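Inicio | Foros | Manipulación | Acceder

Comparación de pinzas Nostent y Clumside
23/01/2026 -- Publicado por Laboratorio Morrison

Solicitamos orientación para elegir entre ambas pinzas en tareas de montaje con bloques.
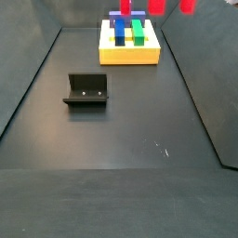
Nuestro criterio principal es la holgura lateral. Los dos pilares, azul y verde, quedan muy próximos sobre la base amarilla y dejan poco espacio a los dedos.

Nahuel Quiroga
Recomiendo medir primero la apertura útil -- no la nominal --
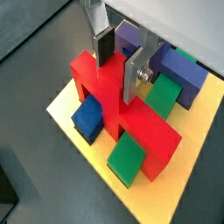
y repetir 8 ciclos con cada modelo.

Nurkport
La más barata.

Este sitio utiliza cookies.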